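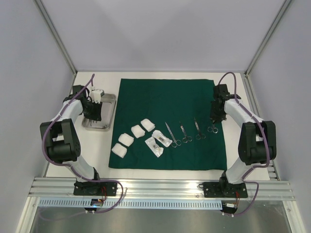
Groslow Surgical Skills Club – Gallery

Hi everybody, and welcome to our October page! I'm Nyokabi Rotich, and I look after the instrument table evenings, where we practice laying out a set before anybody gets near a suture pad. We meet Wednesday at 6:30 in room 328 and it's a friendly crowd, so come along even if you've never held a clamp in your life.

Green cloth, white table, gauze folded and set down in a slanting line toward the front left corner. I love how gauze looks on that dark green – you can find it without really looking, and that's half the point of using a dark cloth (the other half is that I just like the color).

The wrapped items go next to the gauze, side by side. Those clear and white packets are shiny little pests under bright lights, so tilt them a bit if the glare bothers you.

Then come the ring-handled instruments, spaced out in a row with the longest one beside the packets. Leave a decent gap between them! Erick Khaemba likes his much closer together and we have been arguing over it for two years.

The steel tray lives on the left, off the cloth, with small metal instruments toward the front end of it. I was taught to put it on the right, and my hands still go there first.

Want to try it yourself? Sessions run 60 minutes and Pendo Wanyama keeps the sign-up sheet. Please bring a pen, tie back long hair, and fold the cloth before you leave – hems to the inside, please!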